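Drenov Help Desk
Home | My tickets | Knowledge base | Sign out

Ticket: Felt cover on the shared table — marks, nap and a lifting corner
Site: Hikilano
Area: Ground floor, table by the woven screen
Priority: Low
Status: Closed
Watching: 4 | Comments: 7

Original report

The felt on the big table has small marks on it and looks patchy, lighter in some places than others. I would like to know if this is wear, dirt or something in the glue, and whether it can be cleaned in place. Also one corner of the cover has started to lift on the side facing the door. The small items that live on the table keep getting moved around, so please tell me if they need to come off before anyone works on it.
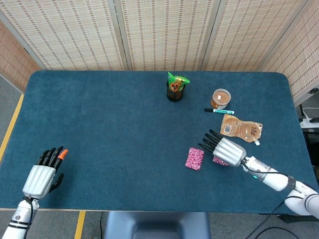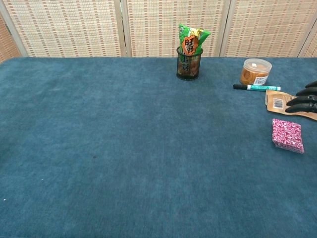

The cover is the Onlow felt, put on last January by the building team. It was bought as a 300 cm length and trimmed to 268 cm once it was on the table. The offcut should be in the supply closet, top shelf, but I have not checked.

What I have tried so far: a dry lint roller over the near half. It picked up fluff and a few crumbs. The lighter areas did not change.

Comment 1 — Facilities

Thanks. Please do not use water or spray on it yet. The adhesive under that cover is water-based and we had trouble with a different table when somebody sponged it down. Can you brush one patch by hand, all in one direction, and tell us if the shade changes?

Comment 2 — Requester

Brushed a patch the size of a dinner plate toward the screen, using a clothes brush. It went darker. Brushed it back the other way and it went lighter again. So at least part of the patchiness is the nap.

Comment 3 — Facilities

Good, that rules out the glue for those areas. Glue coming through leaves a stiff spot you can feel with a fingertip. Please go over the rest with the same brush, one direction only, long strokes from the near edge to the back. Everything has to come off the table first, including packets, pens and any tubs. Put them in one box so they go back together.

For the small marks: try the flat of a plastic card on any white ones, then the lint roller. For dark ones, press clear tape down and lift it straight up. Do not rub.

Comment 4 — Requester

Cleared the table and did the whole surface. Took 20 minutes or so. Results:

White flecks: gone. Lint.
Dark spots: tape lifted all but one. The one left is flat and does not feel like anything. Could be ink.
Shade: even now when you stand at the near edge. Still a bit different from the side, which I can live with.
Corner: not touched. It lifts enough to get a fingernail under.

Comment 5 — Facilities

For the ink, put a drop of rubbing alcohol on a cotton swab and test it on the offcut before you go near the table. If the offcut loses color, stop and leave the spot alone.

For the corner we will send someone with the Potgieter contact adhesive. The can in the closet is past its date, so we are ordering another 100 ml. Until it arrives, a strip of painter's tape folded under the edge will hold it. Please don't staple it — the top is too thin at the corners.

Comment 6 — Requester

Found the offcut. It was on the bottom shelf, behind the paper towels. Alcohol test was fine, no color loss after it dried. Used the same on the spot and it faded a lot. You have to look for it.

Taped the corner. Items are back on the table and I asked people to keep markers capped and food packets closed when they are set down on the felt.

Comment 7 — Facilities

Corner glued this morning at 9:30 and weighted until after lunch. Checked it at 2 and it is holding. The leftover adhesive is in the closet with the opening date written on the lid. Added a clothes brush to the cleaning kit for this floor.

If the shade goes patchy again, brush it first and open a new ticket only if that does nothing. Closing this one.

Was this ticket helpful? Yes (3) | No (0)
Share | Print | Back to list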